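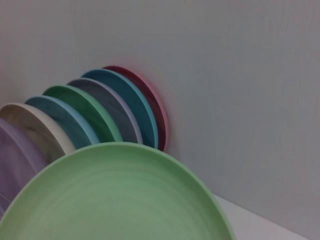
Araba Appiah wanted to know if the colors hold up or if they go chalky after a month, because her last set of bright plates did. Fair question, and I can finally answer it. I've been eating off the Prilard plates since December and I still get a little happy every time I set the table!

First, the colors. They're solid, with a soft marbled swirl that keeps them from looking like kids' party plates. I thought I'd be a teal person, but the cream one with the gray streaks wins for me - it looks a bit like stone, and a fried egg looks fantastic on it. The pink has a deep maroon-red face and a lighter rim, and my husband has claimed it for good.

The rim is raised enough to stop a runny sauce, so pasta night works. Soup, no. I tried a thick lentil stew and carried it very, very slowly.

Two gripes. The matte surface shows fork marks if you saw away at a steak (they mostly rub off with baking soda), and the plates don't fit the narrow slots in my old dish rack, so I lean them in a row against the wall and call it decor.

I paid $22 for a pack of 4 and went back for a second pack the same week. Would I buy them again? Yes, and I'm already eyeing the bowls - if they come in that sage green I'm done for.

Recent reviews
Stastoveo salad spinner, 13 months in
Cinavwood cutting board: oil it or else
Bernice Nutsugah's favorite small whisks

183 comments
We use cookies to remember your settings. OK
Contact | © Appiah Kitchen Notes | Back to top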